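Gorkcombe cable drive fills its first bins

A sorting drive for spare cables and leads has opened in Gorkcombe, and residents have until the end of September to hand in whatever is sitting in their drawers.

The drive is run by Wysocka, a small repair and reuse group. It takes power cords, network cables, phone chargers and computer leads, working or not. Last year the group collected 1,104 items this way, and most of the usable ones went back out to schools and households in town.

Zofia Malinowski, who organizes the sorting, said the main change this time is how cables are stored. They used to go into sacks and came out in knots.

"We lost whole evenings to untangling," she said. "Now each cable gets coiled before it goes in a bin, and the bins are clear so we can find things without tipping them out."
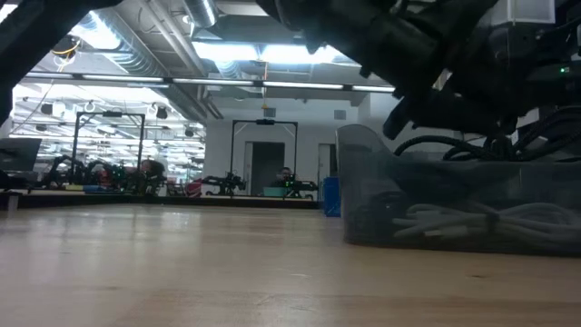
Sorting takes place at long tables, with light-colored cables kept together where possible. Anything with cracked insulation or bare wire is set aside for recycling. The rest is checked, tied and labeled by length.

Oliwia Nowakowski brought in two shopping bags of leads from her late father's workshop. She said she had been meaning to deal with them for years and did not want to put them in the trash. "Half of them I couldn't even name," she said.

The group asks people to coil cables loosely and fasten them with string or a twist tie. Tape leaves a sticky residue and should be avoided. Batteries, light bulbs and extension cords with damaged plugs cannot be accepted.

Cables can be left at the Wysocka desk at 29 Bromer Street during opening hours. Larger loads, meaning more than 5 boxes, should be arranged ahead of time with Nikola Czarnecka at the same address. There is no charge.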